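Besuch bei Vistadwood: Ein Nachmittag mit Tarkumell, dem Zweiarm-Kit für die Demontage

Ich hatte schon länger mit dem Gedanken gespielt, mir Tarkumell einmal in echt anzusehen. Wer im Bereich Elektronik-Aufarbeitung arbeitet, kennt die Videos vielleicht: zwei kompakte Roboterarme, ein Tisch, ein altes Gerät. Videos sind geduldig, also habe ich im November die Einladung zum Besuchstag bei Vistadwood angenommen und bin mit dem Regionalzug hinausgefahren. Vom Bahnhof sind es zehn Minuten zu Fuß durch ein Gewerbegebiet, vorbei an einem Fliesenhandel und einer Bäckerei, die schon um halb zwei ausverkauft war.

Die Firma sitzt in einer ehemaligen Druckerei. Im Treppenhaus riecht es noch ein bisschen nach Farbe, und die alte Lastenwaage steht im Eingang und wird als Garderobe benutzt. Empfangen hat uns Sharon Mfaume, die das Produkt von Anfang an begleitet. Es gab Kaffee, Apfelkuchen und eine angenehm kurze Präsentation, vielleicht acht Folien, dann ging es schon in die Halle. So etwas lobe ich mir!

Was ist Tarkumell überhaupt?

Kurz gesagt ein Baukasten. Man kauft einen Nutentisch mit zwei Armen, Greifern, einem Satz Aufnahmen und der Steuersoftware, die bei Vistadwood Lornico heißt. Gedacht ist das Ganze für Betriebe, die gebrauchte Rechner zerlegen, prüfen und wieder in Umlauf bringen, also für Leute mit kleinen Stückzahlen und ständig wechselnden Modellen. Eine klassische Roboterzelle lohnt sich da selten. Bis die eingerichtet ist, ist die Palette mit den alten Bürorechnern längst von Hand abgearbeitet.

Der Ansatz von Tarkumell: Man führt die Arme einmal durch einen Arbeitsschritt, benennt ihn und legt ihn in einer Bibliothek ab. Beim nächsten Gehäusetyp übernimmt man, was passt, und lernt nur den Rest neu ein. Die Bibliothek umfasst zurzeit 400 solcher Schritte, viele davon von den ersten Kunden beigesteuert. Einer davon ist die Werkstatt Shemweta, deren Leiter Idrisa Magesa ebenfalls da war und bereitwillig aus dem Alltag erzählt hat, auch von den Tagen, an denen es hakt. Dazu gleich mehr.

Der Rundgang

Wir waren eine kleine Gruppe, gemischt aus Refurbishern, zwei Berufsschullehrern und einem Herrn von einer Stadtverwaltung, der die besten Fragen gestellt hat. Tanvir Hettiarachchi führte uns zuerst in die Montage, wo die Tische aufgebaut und vermessen werden. Ich fand das spannender als erwartet. Die Nutenprofile kommen fertig geschnitten an, werden verschraubt und anschließend mit einem Messtaster abgefahren. Erst wenn die Ebenheit passt, kommen die Arme drauf. Das Ergebnis wird ausgedruckt und liegt jeder Lieferung bei. Ein Blatt Papier, ganz altmodisch, und ich mag das.

Danach das Lager mit den Aufnahmen. Hier hängt an der Wand ein riesiges Regal mit Blöcken und Anschlägen in allen Größen, die meisten gefräst, ein paar gedruckt. Wer Tarkumell kauft, bekommt 18 davon im Grundpaket, alles Weitere kann man nachbestellen oder selbst drucken, die Dateien sind für Kunden frei zugänglich. Das ist für mich einer der stärksten Punkte des Angebots. Man hängt nicht für jedes Kleinteil am Hersteller.

Und dann endlich die Vorführplätze! Haris Ristić, zuständig für die Anwendungstechnik, hatte uns vorgewarnt, dass er keine polierte Show zeigen würde, und tatsächlich lief nicht alles glatt. Beim ersten Versuch an einem der hinteren Plätze blieb ein Arm kurz vor dem Gehäuse stehen und meldete eine zu hohe Gegenkraft. Haris schaute ins Protokoll, verschob das Gehäuse um ein paar Millimeter und startete neu. Ich habe in meinem Berufsleben viele Vorführungen gesehen, bei denen in so einem Moment hektisch das Thema gewechselt wurde. Hier wurde der Fehler einfach erklärt, samt der Kurve auf dem Bildschirm, und das hat mich mehr überzeugt als jeder perfekte Durchlauf.

Geduldig war er auch. Die Frage, was bei verbogenen Blechen passiert, kam gefühlt im Minutentakt. Antwort: Der Arm bricht ab, und ein Mensch schaut nach. Schrauben mit ausgenudeltem Kopf bleiben ebenfalls Handarbeit.

Am Tisch: der Tower

Am längsten standen wir am Platz mit dem Desktop-Rechner. Der Tower liegt auf der Seite, das Seitenteil ist schon ab, und beide Arme arbeiten am selben Gehäuse. Genau das war der Teil, auf den ich mich gefreut hatte, denn zwei Arme über einem engen Blechkasten klingen erst einmal nach Kollisionsgefahr. Lornico teilt den Raum deshalb in Zonen auf, die immer nur ein Arm belegen darf. Der andere wartet am Rand oder nimmt einen Umweg von hinten.

Schön ist, wie gut man das als Zuschauer mitlesen kann. Am Handgelenk leuchtet ein kleines blaues Licht, und die Bewegungen sind so ruhig, dass man mit etwas Übung errät, was als Nächstes kommt. Tanvir erklärte nebenbei, warum Festplatten in Kunststoffträgern ein dankbares Übungsteil sind: Die Backen finden gute Flächen, und die Träger verzeihen kleine Ungenauigkeiten. Speicherriegel seien deutlich heikler, Kabel sowieso.

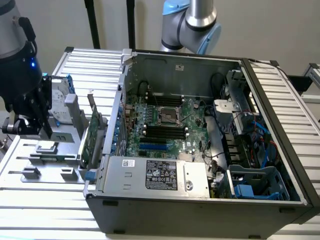
Was Shemweta aus der Praxis berichtet

Idrisa Magesa setzte sich danach mit uns an den großen Tisch, und die halbe Stunde mit ihm war für mich der eigentliche Gewinn des Tages. In seiner Werkstatt läuft ein Tarkumell seit dem Frühjahr. 2.109 Rechner sind seitdem darüber gegangen, vor allem Bürogeräte aus Leasingrückläufern. Die ersten 200 nannte er »Lehrgeld«. Die Aufnahmen saßen falsch, die Reihenfolge der Schritte war ungeschickt gewählt, und einmal hat ein Greifer ein Lüfterkabel mitgenommen, das niemand auf dem Plan hatte.

Inzwischen bereitet ein Kollege die Gehäuse vor, öffnet sie und legt sie auf, und die Arme holen heraus, was sich gut greifen lässt. Das Prüfen und Sortieren bleibt bei den Menschen. Schneller als ein geübter Schrauber sei die Anlage nicht, meinte Magesa, sie halte ihm aber den Rücken frei, und zwar wörtlich: Weniger Bücken, weniger Zerren an klemmenden Laufwerken. Seine Leute haben am Anfang geschimpft und streiten sich jetzt darum, wer neue Schritte einlernen darf.

Was mir gefallen hat und was nicht

Großartig finde ich die offene Bibliothek. Wer einen guten Schritt für ein bestimmtes Gehäuse eingelernt hat, kann ihn freigeben, und andere profitieren davon. Auch die Bedienung macht Freude. Ich durfte selbst einen Greifweg einlernen, an einem leeren Übungsgehäuse, und nach ein paar Minuten fuhr der Arm meine Bewegung nach – etwas zittrig, aber das lag an mir.

Weniger begeistert bin ich von der Dokumentation. Das Handbuch ist in Teilen noch auf Englisch, und die Kapitel zu den Kraftgrenzen setzen einiges voraus. Sharon Mfaume hat das sofort eingeräumt und eine überarbeitete Fassung angekündigt. Außerdem wünsche ich mir einen leiseren Schaltschrank. In einer Halle stört das Gebläse kaum, in einem Klassenraum wäre es nach einer Doppelstunde lästig. Die beiden Lehrer nickten dazu heftig.

Zum Preis nur so viel: Vistadwood bietet Kauf und Miete an und nennt Zahlen erst nach einem Gespräch über den Einsatzzweck. Ich hätte gern eine Liste gesehen. Bei der Miete sind Schulung und ein Satz Ersatzbacken enthalten, das immerhin stand auf dem Infoblatt.

Praktisches für Interessierte

Besuchstage gibt es mehrmals im Jahr, Anmeldung per Mail, die Teilnahme ist kostenlos. Man darf eigene Geräte mitbringen, und das würde ich dringend empfehlen! Refugio Solís, der mit mir angereist ist, hatte einen besonders verbauten Mini-PC im Rucksack. Haris Ristić hat ihn eine ganze Weile hin und her gedreht und am Ende gebeten, ihn bis zum nächsten Termin behalten zu dürfen. Feste Schuhe sind in der Halle Pflicht, Überzieher liegen bereit. Und wer mit der Bahn kommt, sollte den Zug um 17:40 Uhr nehmen, der danach fährt erst eine Stunde später.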